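Leave the Engine Alone Until You Ship

I have been making small games and interactive things for long enough that I now have opinions I did not ask for, and the strongest one is about upgrades. I think most small teams update their game engine far too often, and I think they do it for reasons that have very little to do with the game they are making.

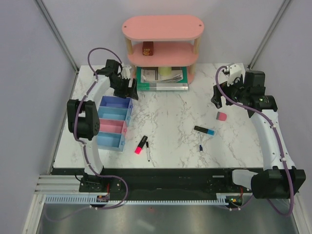 I say this with affection, as somebody who used to be the worst offender in any room. There was a stretch when I would see the little notice in the corner of the editor, the one telling me a newer version was ready, and I would click it before my tea had cooled. It felt like housekeeping. It felt, if I'm being fair to my younger self, like progress, especially on days when the actual work was going badly and I wanted to have moved something forward by dinner time.

The project that cured me was a puzzle game called Drondetti, which three of us were building in the evenings. You walked through a flooded opera house and moved furniture to change how sound traveled, and if that sounds hard to explain to players, yes, it was. We had a build that ran well. It had held a steady frame rate on the oldest headset we owned, and we had a demo to hand over the following Sunday. On the Tuesday or so before that, I moved us up to the new release, a point release, nothing dramatic, a couple of digits further along from the one we had.

Everything opened. Everything compiled, after I let the editor rewrite a few calls for us. Then Iulian Filip, who did all our audio and had built the whole sound system that the puzzles depended on, put on the headset and asked why the opera house was whispering.

The default falloff on our sound sources was being read differently from before. Every curve he had drawn by hand was still there in the inspector, looking exactly as he had left it, and the sounds themselves died away about two steps from where they started. There was a line on this in the release notes. I found it at a quarter to one in the morning, well below the part about the new icons. We rolled back, except that rolling back meant the scenes I had saved in the new version wouldn't open cleanly in the old one, and I had saved a lot of scenes, because I am a person who saves.

Iulian was very kind and redrew what needed redrawing. I still owe him for it.

Now, I know what the other side says, because I've said it myself at length to people who were trying to eat lunch. If you don't upgrade a little at a time, you'll have to upgrade a lot all at once, and that will hurt more. There is truth in it. A team running a live game for years, with people paid to look after the build, ought to keep moving, and I wouldn't dream of telling them otherwise. If the store you sell through says that builds need a newer kit by a certain month, then you go, and you grumble while you go.

But look at how most of us really work. A small game takes a year or two, and then it goes out the door, and after that it gets a few patches and a soundtrack if you're lucky. The big painful jump that we are all so worried about never comes for that project. You start the next one on whatever is current, with an empty folder and a clear head, which is the cheapest moment there will ever be for learning what has changed. All those small upgrades along the way were payments on a bill that was never going to arrive.

And the payments aren't small! I went back through the history of a later project, a little rhythm game called Costache, wanting to know how much of our time had gone this way. We had 2,433 commits in all, and more than 100 of them had a message along the lines of "fix after update" or "fix the fix after update" or, in one case, simply "why." I didn't try to turn that into hours. I remember the hours well enough. They were evenings mostly, and they were the good part of the evening, when the dishes were done and we might have been making a level.

There's a thing that happens to your confidence, too, and I find this harder to put into words. When the engine stays put, you come to know it the way you know an old car. You know that the physics gets jittery if you scale a parent object, you know the import hangs for a bit on long audio files and that it will come back if you leave it be, and you stop treating each oddity as a mystery. When a bug shows up you can be fairly sure it is yours, and so you go and look at your own code, where it nearly always is. Once the floor is moving, though, every bug has two possible parents. You lose half a day reading forum threads by strangers with a problem that sounds a bit like yours on a different card and a different driver, and at the end of the half day you discover you forgot to assign a reference.

Charito Espiritu, who taught me most of what I know about shipping, puts the version number on a sticky note on her monitor the day a project starts. When somebody asks whether they could move to the new one she points at the note. She'll hear you out if you have a specific bug, one that is in your game today, that the new version says it fixes. She wants the bug, the line in the notes, and a separate branch where you have tried it for a week. She has never, as far as I know, accepted "it's supposed to be faster."

I thought this was terribly strict when I first worked with her. We were making a climbing game under the name Zakurov, and there was a shiny new lighting system I wanted so badly that I wrote her a long message about it (she has it still, I believe, and brings it up at parties). She let me try it on a branch. The lighting was lovely. It also doubled our loading time and turned the rope black from certain angles, and I spent the best part of a week attempting to love the black rope before I deleted the branch. The game went out with the old lighting, and I have yet to get a letter from a player about it.

Plugins make all of this worse, and I don't think we say so often enough. Your engine is one thing, but a typical small project also leans on a tween library, an input package, something for saving, and the headset maker's own kit, each of them looked after by other people on their own calendar. Costache had 20 of these by the end. When we moved the engine, we were really asking 20 sets of busy people to have already done their homework. Our dialogue tool, Fevus, was written by one person with a day job and a new baby, and I sent that poor man three cheerful reminders in February that I would give a lot to take back.

What I do these days is pretty dull. I pick the long-term release that has been out for a good while and has had its early bugs shaken out of it. I write down the version of everything, packages included, in a plain text file that sits at the top of the project. I turn off the notice in the corner. I keep the installer on a drive in a drawer. If I get the itch, and I do get it, I make a throwaway project in the new version and play about in there for an afternoon, and I find that this scratches it nearly every time. You get to see the new icons. You can even learn something for the next game, and your present one never knows you were out.

I do make an exception for security fixes, of course, and for anything that crashes on a device your players own. I'd also make one for students, who should break things as often as they please while there is no demo on Sunday. For everybody else, with a half-finished game and a decent build that runs, I'd ask you to check what you are hoping to get from the new number before you press the button. If you can name it, try it on a branch. If you can't, go and make a level, and send me a key when it's done, because I would love to play it.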